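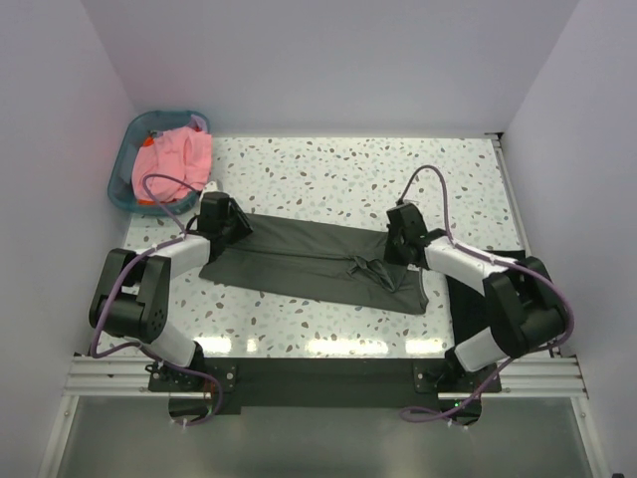
5/16/23

I finally replaced my old gaming mouse. The left button on the Bruruvley had started double clicking, and in a shooter with a slow bolt action rifle that gets you killed a lot. I cleaned the switch twice and it came back within a few days each time.

The new one is a Toltov. I also looked at the Hattori, but it has a hump at the back that doesn't suit how I hold a mouse. Hanne Bach let me use hers for a weekend and my ring finger kept sliding off the side.

I've put 8 evenings into it so far, mostly Uvska ranked. The first three were bad. The sensor sits further forward than on my old mouse, so every flick went too far. I dropped my sensitivity a little, left it alone after that, and by the fourth evening I had stopped thinking about it.

Clicks are light and a bit loud. The scroll wheel is stiff, so I moved grenades to a side button. The software wants an account, but you can set everything up once, save it to the mouse and uninstall. Battery was at 100 when I started and I charged it once, overnight.

My rating went up by 487 points over the same stretch. I don't put that down to the mouse. A new season had started and everybody was climbing.

The cable that comes with it is short. I'm using the one from my keyboard. Next I need to do something about the mouse pad, which is worn smooth in the middle and curling at one corner.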